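Serkow, le guide maison : régler sa veille presse et ses alertes (partie 3)

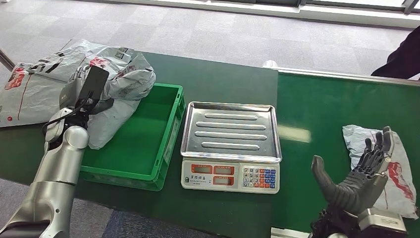 Le bac vert et la balance, côté table de travail.

Bon, si vous avez suivi la partie 2, votre compte Serkow est ouvert et vous avez reçu le mail de confirmation. On passe au morceau que je préfère : suivre le temps d'antenne et les articles consacrés à un candidat, une liste ou un parti. Je m'en sers tous les matins pour ma petite lettre sur la politique locale, et j'ai fait à peu près toutes les bêtises possibles avant d'arriver à ces réglages !

1. Ouvrez l'onglet Sources, puis cliquez sur Ajouter. Commencez petit : j'ai démarré avec 14 titres (radios, quotidiens régionaux, deux chaînes d'info) et c'était déjà beaucoup à lire avec un café.

2. Dans le champ Personne, tapez le nom complet entre guillemets. Pour Heloísa Barros, j'ai mis une ligne avec l'accent et une autre sans, parce que la moitié des rédactions l'oublient.

3. Cochez Exclure les reprises d'agence. Sans ça, la même dépêche revient sous trente titres différents et votre graphique ne veut plus rien dire.

4. Réglez l'heure d'envoi. Chez moi c'est 6 h 40, et le lundi j'ajoute le récapitulatif de la semaine (menu Envois, tout en bas, il est bien caché).

5. Enregistrez, puis cliquez sur Tester. Une alerte d'essai doit arriver dans votre boîte. Regardez aussi dans les indésirables, la mienne y a dormi deux jours.

Remarque : la formule gratuite s'arrête à 1 000 articles par mois. En période électorale, ça part très vite. En mars, j'ai tout brûlé avant le 20 et j'ai dû finir le mois à la main, avec un tableur et beaucoup de mauvaise humeur.

Attention : ne touchez pas au bouton Réindexer pendant une collecte ! J'ai perdu 113 articles comme ça, tous sur le débat entre Nivaldo Bragança et Tarcísio Araújo, et impossible de les récupérer ensuite.

6. Pour la radio et la télé, activez le module Antenne. Il compte les minutes de parole, à condition que la chaîne fournisse une transcription. Si la colonne affiche un tiret, la transcription manque. Ne le lisez surtout pas comme un zéro, sinon vous allez accuser une chaîne de boycott pour rien (oui, c'est du vécu, et j'ai publié un rectificatif).

7. Exportez en CSV si vous voulez comparer d'un mois sur l'autre. Prenez le séparateur point-virgule, sinon les noms composés se retrouvent à cheval sur deux colonnes.

La partie 4 parlera du partage des tableaux à plusieurs et des droits de lecture.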